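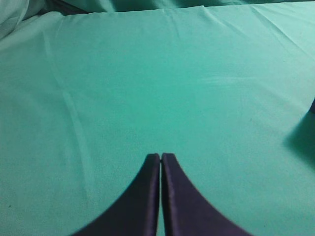
Pale green behind two dark fingertips.

About Prisby

Prisby is a small upholstery and slipcover shop on the ground floor of the old Koskela building. Orvokki Hyvönen opened it with one sewing machine and a borrowed cutting table. We now have a staff of 29, and most of them learned the trade here.

We re-cover dining chairs, window seats, boat cushions and church pews. We also sew slipcovers to measure, for sofas of any age. Last year 3,224 finished pieces left the shop. We do not sell furniture, and we do not take in leather.
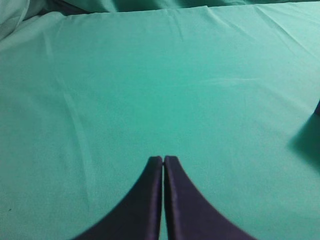 Gyula Bozsik runs the cutting room. He keeps a sample of every fabric we have ordered in the last 20 years, filed by color and then by mill, so a single worn cushion can often be matched without redoing the whole set. If the cloth is no longer made, he will send you two or three close ones to look at in your own light at home.

Kyung-hwa Won handles estimates. Send her a few photos and the width, depth and height of the piece, and she will write back with a price — fabric and labor are listed separately. Estimates are free and good until the end of the following month. Repairs to frames and springs are quoted once the old cover is off. 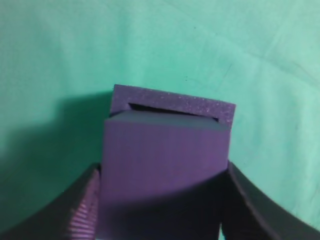

Purple foam, with a speckled layer on top.

Most jobs take up to six weeks. July is slower, as the sewing room closes for 2 weeks. Pickup and delivery in Cikent are included on anything larger than a chair. Ville Kinnunen drives the van and will call the evening before.

The front counter opens at 8 a.m. Use the side door for large pieces.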